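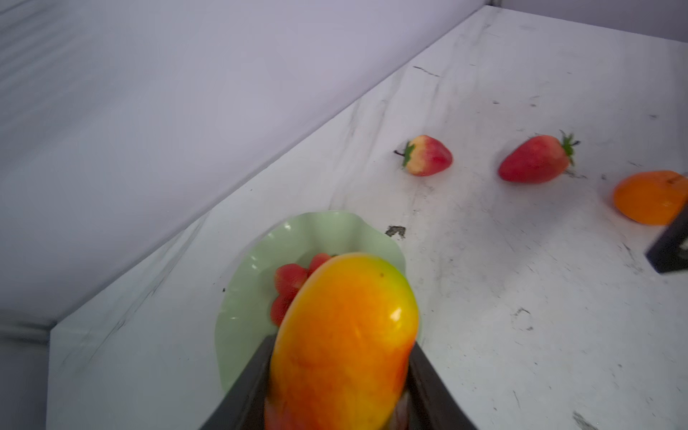
Lalivlow, October

I've been having the same friendly argument with Ravindra Tripathi since the summer, and it goes like this. He wants more examples. I want odder ones. We've got a learning system that picks up fruit, it learns from people steering the gripper by hand, and Ravindra's view is that if you feed it 2000 goes at a mango it'll sort itself out. Maybe! But I've sat through a lot of those goes, and most of them are the same go.

You get into a rhythm, that's the trouble. The mango ends up where your hand likes to put it, you come in at the angle that worked last time, and by mid-afternoon you're recording your own habits (I caught myself humming in time with it, which can't be good). Ritu Chaturvedi went back through a batch of 600 from the Rana project and threw out more than half. The system trained on what was left did no worse on our own tests. Ravindra says that proves little, and fair enough, it was one batch.

What I'd like is more mess. Pile the plate up – strawberries, lychees still on their branch, an orange fruit shoved in at the side with its stem poking out – and let whoever's steering have a proper think about where the fingers can go. It's slow and it's annoying, and you fumble a lot. Keep the fumbles too, I say, as long as somebody labels them. How else is the thing meant to learn what to do after a bad grab?
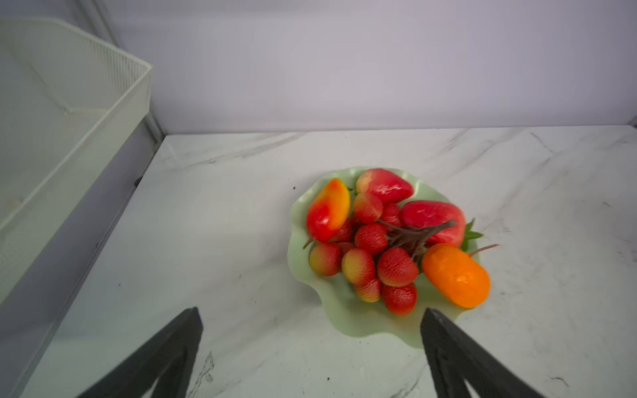 What about the people steering?

Chun-hung Lam does the longest shifts of any of us and he'd take the messy plates every time, even though he gets through fewer of them. Paying by the recording pushes everyone towards the easy grabs, so I'd pay by the hour and let people take their time over the lychees. Ravindra and I do at least agree on that one.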